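**Minutes, mentoring program planning meeting**
June 16, 2022
Held at the Travum office, second floor

Present: program lead, two mentor coordinators, one representative each from Rekow, Camargo and Travum. Apologies received from Arkex.

**1. Previous minutes**

Approved with one correction. The spring cohort had 40 participants, not 35 as recorded.

**2. Applications**

The program lead reported 104 applications from women working in or moving into technical jobs. Most asked for a mentor in software or hardware engineering. Fewer asked for product management than last year. It was agreed to offer 40 places again and keep a waiting list.

Camargo asked whether applicants without a degree are being scored lower. The coordinators said the form does not ask about degrees until after selection. No change was made.
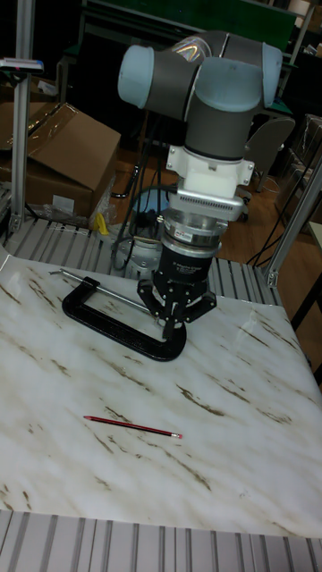 **3. Mentors**

There are 35 confirmed mentors. Five more are needed before matching can begin. Rekow will ask its engineering managers again. Arkex sent word by email that it can release staff for 2 hours a month, during working time.

There was a long discussion on whether mentors should be women only. The meeting agreed to keep the program open to all mentors and to let participants state a preference.

**4. Kickoff**

To be held in August at Camargo. Child care will be offered on site. Travel costs will be paid back on receipt, with the same limit as last time.

**5. Actions**

- Rekow: mentor names to the coordinators
- Coordinators: send decision letters, update the waiting list
- Travum: draft the kickoff schedule
- Camargo: confirm room and child care

Next meeting to be set by email.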